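The Denora Hand

So I was the one who said yes to the bake-off, and I want that on record before I tell you how the rest of the winter went.

Trornmont had money left for exactly one pair of grippers and two camps who wanted to spend it. Lev Moroz wanted the Denora, which has plain flat fingers and a list price that made our boss smile. Inès Delaunay wanted the Brokevach, which has a soft pad on each finger and a force sensor in the wrist, and costs what a decent used car costs. I wanted everybody to stop arguing in the hallway outside my office. "Fine," I said, "I'll run them both in the simulator over the break and we'll buy whichever one wins." Big mistake! They both shook my hand on it, and then they both started sending me messages.

Lev's messages were about friction. Inès's messages were about Lev.

I set it up at my kitchen table with the heat turned way up and a pot of coffee going. Same arm, same controller, same room, same table of junk for each hand. Thirty objects in the list, and every one of them got its turn until each gripper had 999 tries. I'd let it run, go walk the dog, come back, and read the log like it was the sports page.

By New Year's Eve the Brokevach had finished with 117 drops. The Denora still had a stretch to go and I was supposed to be at my sister's by eight. I got there at eleven with a bag of ice and no excuse, and I was home again by one, still in my good shoes, watching the drop counter.

The log from that morning opens with "January 1, 2022, restart after crash, controller gains as before." Very romantic way to start a year. Under it I'd saved a couple of views so I could check the finger angle, and I must have stared at them for an hour while the toaster did its thing. 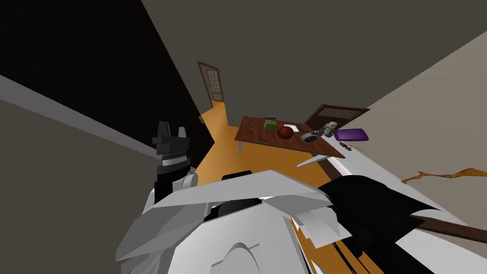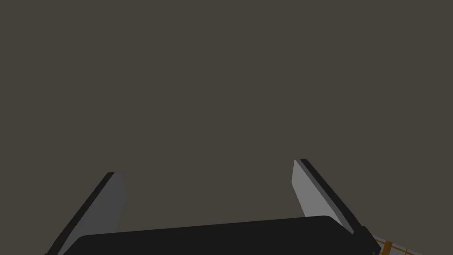 Inès called at nine. She never says hello.

"What's it at?"

"Happy New Year to you too," I said.

"What's it at, though?"

I looked. "It's at 140 drops with a little ways to go."

She made a noise I can only call a purr. I could hear her pouring something. She told me the pads were always going to win on anything round, she'd said so in October, she'd said so to Lev's face, and did I remember the orange? I remembered the orange. Everyone in the building remembers the orange.

Then Lev called while she was still on the line, so I put them together, which I would not do again. He wanted to know how long each pick took. I read him the numbers and it got quiet, because the Denora was slower too. I felt kind of bad. He'd bought a Denora sticker for his laptop.

"What about the cycle where it closes on nothing?" he said finally. "Did you throw those out?"

I had not thrown those out. I hadn't thrown them out for the other one either, and I told him so, and he said okay in a very small voice.

We stayed on the phone while it ran. I don't know why. I ate my toast, Inès complained about her upstairs neighbor, and Lev told us a long story about his first job, at a place called Abubakari, where the test arm used to reach for the window whenever the elevator ran. I'd never heard him tell a story before! He's good at it. Inès laughed so hard she had to put the phone down.

The last try finished a little before noon. The Denora ended on 159 drops.

"Well," Lev said. "Soft pads."

"Soft pads," said Inès, and she was pretty decent about it, for her.

I wrote it up, sent it to both of them, and went back to bed. On Monday the boss looked at my one-page summary, looked at the two prices at the bottom, and ordered the Denora. Inès didn't speak to me until lunch, and Lev brought her an orange.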